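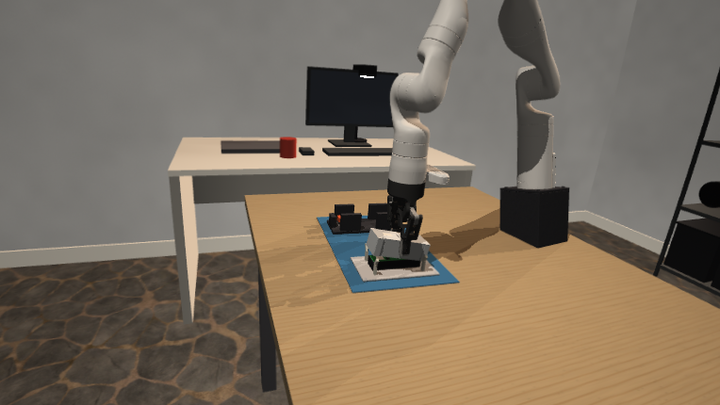
Attachment 1: lid_place, front camera, white piece over the plate on the blue mat

From: Vittoria Mancuso
To: sisora-dev
Date: 26/10/2021
Subject: Re: [sisora-dev] Placement phase ends early in lid_place, contact flag vs. pose check

Boris,

Replies inline. I have reproduced the early exit on the current main branch with the two-assembly mat layout, and I think there are two separate bugs that happen to show up in the same log line.

On the list, Boris Popescu wrote:

> I am running lid_place from the Albridge task set, 51 seeds,
> default planner, default friction. In a good share of the runs
> the state machine leaves PLACE and enters RETREAT while the piece
> is still tilted. The log says "place: converged". The pose error
> printed on the same line is well under tolerance.
>
> Two questions. First, which pose is that error computed on?
> Second, is the contact flag debounced anywhere? I see it go true
> for a single step and the transition fires at once.
>
> I have tried raising place_settle_steps from 2 to 25. It helps in
> some seeds and does nothing in others, which makes me think it is
> not the only thing going on.

> First, which pose is that error computed on?

The tool frame. This is the first bug. check_place() takes the commanded tool pose and the measured tool pose and compares those. The object pose is read, transformed into the mat frame, written to the log buffer, and then never used in the comparison. It was used up to the August refactor. When the grasp offset moved out of the skill and into the grasp record, the call site was changed to pass the tool pose "for now" and the argument name stayed as obj_pose. So the number you see is correct for what it measures, and it measures the wrong thing for a placement check.

With a rigid grasp the difference would be small. With a piece of this width held near one side it is not small, and any rotation about the finger axis is invisible to the check. Yaw is partly covered by the wrist. Roll about the finger line is not covered by anything.

> Second, is the contact flag debounced anywhere?

No. The simulator reports contact pairs per physics step and the skill reads the latest set when it ticks. There is no filter between them. place_settle_steps is applied after the transition condition has been evaluated, so it delays the exit without requiring that contact hold during the delay. Raising it gives the piece more time to settle under gravity if it was going to settle anyway. That would fit what you see, some seeds better and others unchanged.

What I want is a counter that resets on any step without contact:

 if pair_in_contact(obj, target):
 n_contact += 1
 else:
 n_contact = 0
 placed = n_contact >= cfg.place_settle_steps
 and obj_err_in_mat < cfg.place_tol

obj_err_in_mat has to be computed from the object state and must include orientation. Please do not add a second tolerance parameter for roll only. The existing place_tol is a struct with a linear and an angular field, and the angular field is currently read by no one.

A related item is the contact pair itself. The target is named in the task file as the plate body, but the uprights at the front corners are separate collision shapes under the same parent. pair_in_contact() matches on the parent. Touching an upright therefore counts as touching the target, and that is the easiest thing for a tilted piece to touch first. I would match on shape name and list the accepted shapes in the task file. It is a longer file but there is no guessing. 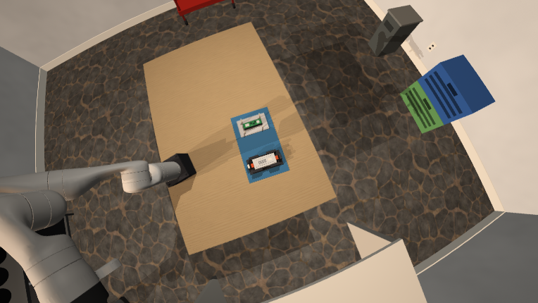 The frame tree needs a cleanup before any of this can be tested properly. At the moment the mat frame is published relative to the table, and each assembly is published relative to the world. If you shift the mat in the layout file the assemblies do not follow in the tree, although they do follow in the physics scene. Pose errors reported "in the mat frame" are then off by the shift. You will not notice it in the default layout, where the shift is zero. I noticed it only after running the randomized layouts from the Mamani branch.

Proposed order:

1. Publish both assemblies as children of the mat. One patch, no behavior change in the default layout.

2. Restore the object pose in check_place() and rename the argument to match.

3. Replace the settle delay with the counter above.

4. Match contact on shape name.

I would like these as four patches and not one. The third will change results for other tasks that share the skill, and I want to be able to bisect it.

On retreat: the planner gets the retreat goal as a pure offset along tool z, and the attached object is removed from the collision set at the moment the gripper open command is sent. That is too early. The fingers need several ticks to clear, and during that time the planner treats the piece as neither attached nor present. In the default layout the path goes straight up and it does no harm. In layouts where the far fixture is close, the planner is free to swing the fingers through the piece. The detach should happen when the finger width passes the open threshold, and the object should be inserted as a static obstacle in the same scene update.
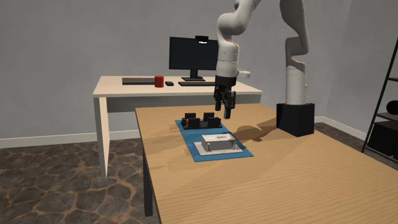 Attachment 3: same layout, gripper empty and clear of both assemblies

Some smaller points while I have the code open.

The planner timeout is given in milliseconds in the skill config and in seconds in the planner config. The skill value of 1,000 is passed through unconverted when the planner is called directly from a test. This is why the unit tests never time out. I will send a fix separately.

The depth noise model is switched off in the front camera config and on in the overhead one. If you compare perception results between the two, set them the same first. I do not know which was intended. Whoever maintains the camera files, please speak up.

The log line should print both errors, tool and object, with units. "converged" should go away as a word. I suggest "place: exit, reason=contact" or "reason=timeout", and the two errors after it.

Boris, can you rerun your seeds with patches 1 and 2 only and send the per-seed exit reason? I would like to see how many of the early exits remain with the pose check corrected, before the counter goes in. Keep the seed list and the friction values as they were. The branch is place-check on the Follthorpe mirror.

I have not looked at the insertion skill. It copies most of check_place() and probably has the same problem.

Vittoria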